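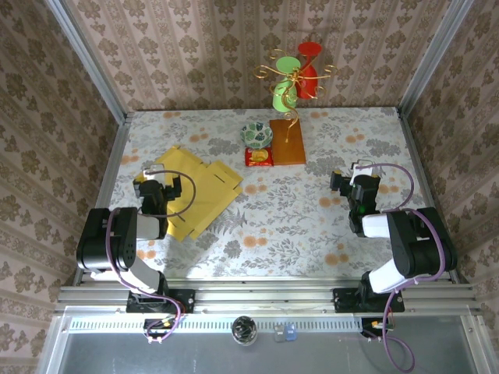

Posted by the bench owner, Sarnumbridge shared workshop (arms, wiring and most of the swearing)

2025-03-09

Long one today, mostly cables. Both arms are bolted to the front rail and I'm calling the Pleko cell a proper build now, wallpaper and all! The purple leads still bother me - each one goes over the elbow housing and hangs down in a loop by the base, and I want them clipped before I let anything move at full speed. Clips are on order from Manalo, bag of 100 (far too many, help yourselves).

Ran the homing routine 7 times before lunch. Left arm fine. Right arm drifted at the wrist again, same as in October, so I've put the offset back to 972 and left a note in the config. If you change it, please write down what it was!

Goblets and the gold wire stand stay at the back for now, next to the board and the leafy bowl. The flattened yellow box is the one I want to try next with the left gripper, going for a flap first as the creases give it something to get hold of.

Still to do: tidy the modules under the bases, re-torque the base plate screws, ask the Viketberg lot if they've got a spare length of grooved rail. Log is at over 3,000 lines and needs splitting.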